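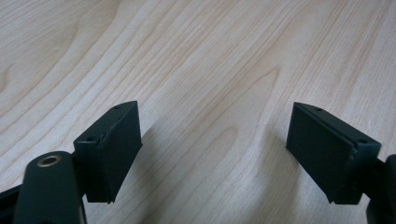
Cikinix opened its workshop to visitors on September 5, 2020, the first time it has done so since moving in next door to the Ikex paint store. Forty people had booked, and they were let in eight at a time. Most went straight to the tables at the back, where the firm teaches its machines to pick things up. The teaching is done by hand. A member of staff holds a gripper with two dark, blocky fingers over a pale wooden tabletop, closes it on an object, moves the object and lets go. The fingers lean in towards each other at the top, with small holes in them, and the gap between them is wide enough to show plenty of wood grain.

The recordings go to a program called Plasus, which works out how an arm should make the same movement. Staff said a simple task, such as putting a cup on a saucer, needs a few hundred goes before the arm is any use. Folding a tea towel needs far more.

Visitors were allowed to try it for five minutes each. It is harder than it looks. The grip is stiff, and the wrist has to turn more than feels natural. One boy stacked four wooden blocks at his first attempt and was asked if he wanted a job. His father dropped the same blocks twice.

In the front room an arm was doing the work by itself, sorting cutlery for Queiroz, a catering supplier that has been testing the system since March. It was slow but mostly right. Forks gave it trouble when they lay across one another – it would stop, back away and come in again from the other side.

Questions afterwards were mainly about jobs and cost. The firm would not give a price. On jobs, it said the cutlery work is done at night, when Queiroz has struggled to find staff.

Tea was served in the yard. A second open day is planned, and places will be booked through the Cikinix website.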